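Pauline Penrose talks faster than I can type, and I type pretty fast. I'd asked for half an hour with her about the robotics club she runs at Bostwood, and by the time I looked up I had two pages of notes and my coffee was stone cold.

She started the club in April with four students and a budget of 800 dollars, "which sounds like a lot until you price a decent motor," she says. She teaches chemistry the rest of the week, so when the kids asked what their robots should do, she had an answer ready. Lab work! Pick up a tube, put it back in a rack, don't drop it. "They wanted to build something that throws a basketball," she told me. "I said fine, next year. First show me you can be gentle."

The building dates from 1951 and the club room feels like it (the radiators clank, the door sticks, I loved it). I wanted to know who does what. Pauline laughed and said everybody wants to drive. The wiring is where people go quiet, so she has a rule that you can't run an arm until you've spent a session on the cables. Ville Saarinen, who is sixteen and by her account the most stubborn kid in the club, spent three sessions on them and then rewrote the checklist.
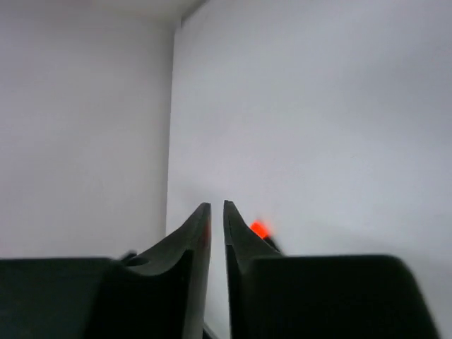
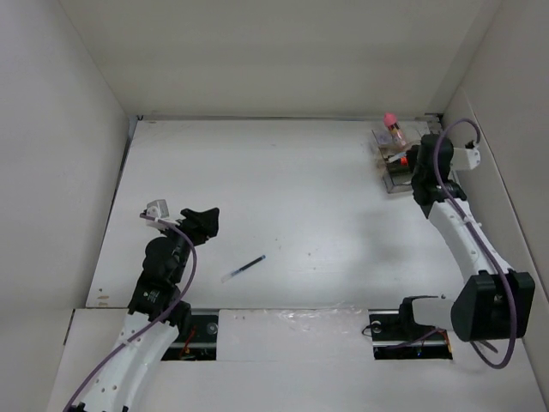
"What I've learned is that closing a hand is easy and closing it the right amount is a whole semester," Pauline says. Ville put it to me another way. "You think about your own fingers all day after this. I pick up a fork and I'm like, okay, how did I know how hard to squeeze?" He keeps a notebook of every failed grab, with the date and what he thinks went wrong, and he let me flip through it. There's a lot of "too high" and one page that just says "WHY" in capital letters.

I asked if they plan on competing. They do! The Pudcombe meet takes student teams in the fall, and there's a lab handling event that Pauline thinks suits them. The team from Skalness won it last time and everyone in the club can tell you their routine by heart, move for move. "We're slower than they are," Ville says. "But I'd take slow – slow you can fix." Pauline made a face at that and said she'd like to see a bit of fixing, then.

She worries more about getting new members. Some kids stop by, decide it's all math, and leave before they've touched anything. So now a visitor gets the controls in the first five minutes, even if it means a tube ends up on the floor. They're using colored water anyway, she says, and she owns a mop.

I also asked what she'd buy if somebody handed her another 800 dollars. I figured she'd say motors. She said snacks, then spare cables, then more snacks, and Ville said a second notebook. The club is back after the summer break and anyone at the school can come, no experience needed. Pauline says to bring a pencil and eat something first.

Posted 5 July 2019
2 Comments
4 Shares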